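Why Do Clothes Wrinkle?

Leave a shirt at the bottom of a bag on Monday and it will come out covered in lines. Hang the same shirt in a closet and it stays almost flat. To see why, you have to look at what cloth is made of.

What is inside a thread?

A cotton T-shirt is made of thread, and thread is made of fibers twisted together. A fiber is a very thin hair. Cotton fibers grow on the cotton plant, around its seeds. Wool fibers grow on sheep. Polyester fibers are made in factories.

Each cotton fiber is built from long chains of tiny parts called molecules. The chains lie side by side and hold on to each other with weak links. The links are easy to break and easy to make again.

When you bend the cloth, some of the chains slide and the links between them let go. New links form in the bent position. Now the fiber is held in its new shape, and you have a wrinkle.

Water and heat

Water helps the chains slide. It gets in between them and loosens the links. When the cloth dries, the links form again wherever the chains happen to be. A wet shirt left in a ball dries in the shape of a ball.

Heat helps too. Hot chains move more than cold ones. This is how an iron works: steam loosens the links, the heavy plate presses the cloth flat, and the links form again while it is flat. Ironed cloth should cool for a minute before you fold it.

Some cloth wrinkles more

Linen wrinkles the most. Its fibers are stiff and do not spring back. Cotton is next. Wool fibers are curly, like small springs, so a wool sweater hung up overnight often loses its creases by morning. Polyester hardly takes up any water, so it wrinkles very little.

The way cloth is made matters as well. Knitted cloth is made of loops, and loops can stretch and go back. Woven cloth has threads crossing over and under each other, and they have less room to move.

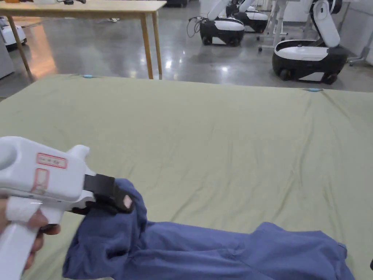
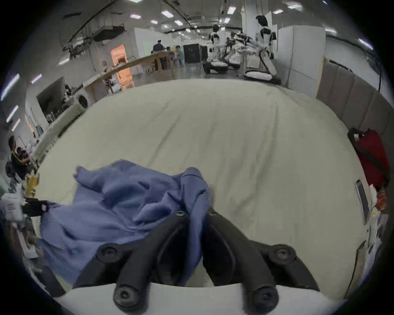

A crease is a wrinkle made on purpose. The line down the front of dress pants is a crease, and so are the folds in a pleated skirt. They are pressed in with heat and steam, the same things that take wrinkles out.

Try it yourself

You need 2 cotton handkerchiefs, a little water and a flat place to work.

Wet one handkerchief and squeeze it out. Leave the other one dry. Crumple each into a ball, put a rubber band around it and leave both until the wet one has dried – this may take 3 days. Then take off the bands and open them up. Which one has the deeper lines?

Try it again with a piece of wool or an old polyester scarf. Ask first before you use anyone's clothes.

Words to know

Fiber: a very thin hair that thread is made from.
Molecule: a tiny part of a material, much too small to see.
Woven: made of threads that cross over and under each other.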